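Dividend adjustment on a short share CFD: why was I charged more than the dividend I saw published? 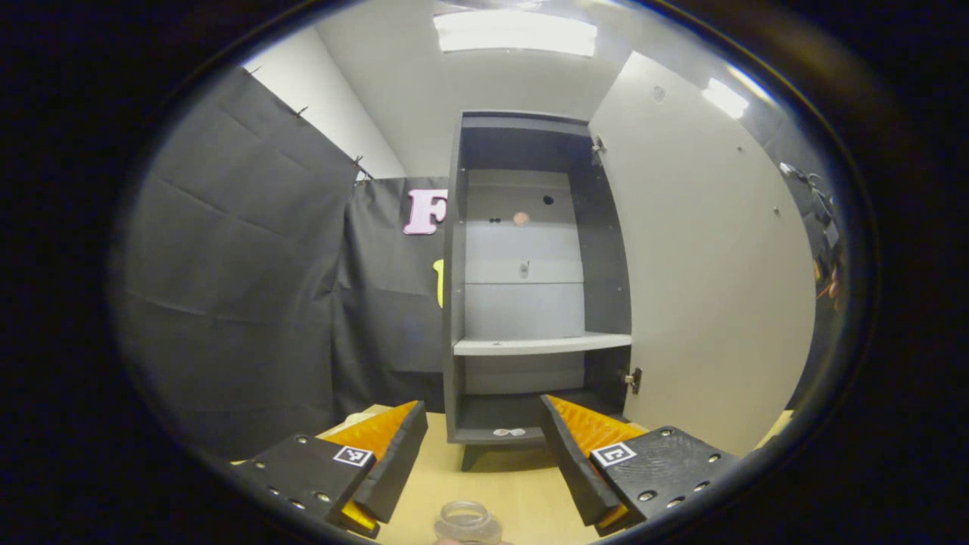 I hold a short position of 300 share CFDs on Purndale through my account at Flilberg. The stock went ex-dividend and the next morning there was a debit on my statement under "corporate action adj." I expected a debit because I am short. What I don't follow is the size of it.

The dividend on the company's site was 0.53 per share. When I work back from the debit, it comes out higher than 300 times that, even before I look at overnight financing, which is on its own line. My account is in dollars and Purndale trades in euros. I wasn't stopped out and the position is still open. Is this an error I should raise, or is there something I'm missing?

Asked April 25, 2020
Viewed 1719 times

3 answers

Reynaldo Espiritu
Accepted answer

Probably currency. The dividend is in euros and your account is in dollars, so 300 x 0.53 gives you 159 euros, and that gets converted at the broker's rate for the day. Most brokers add a conversion fee to the rate, so it won't match what you find on a public chart. Look for the rate on the statement. On mine it is in the small print under the transaction number.

The other thing to know is that shorts and longs aren't treated the same. A long holder usually gets credited the dividend after withholding tax. A short holder is usually debited the gross amount. If you were comparing your debit with what someone on the long side received, yours will look too big for that reason as well.

The share price normally opens lower by something close to the dividend on the ex-date, so part of the debit should already show up as a gain on the open position. Other news can hide it.

If the conversion rate doesn't explain the difference, send them the statement and ask for the calculation in writing.

piltthorpe76

Same thing happened to me in September with Bautista. I closed the short right before the ex-date the next time and opened it again after. You pay the spread twice, so check if it's worth it.

guest

CFDs don't pay dividends, you don't own the share. Read the contract.

Comment from Reynaldo Espiritu: The poster didn't say they owned it. The adjustment is a cash entry and it applies to anyone holding at the close before the ex-date.

Comment from original poster: It was the rate. Found it on page two, with the fee added in. Thanks.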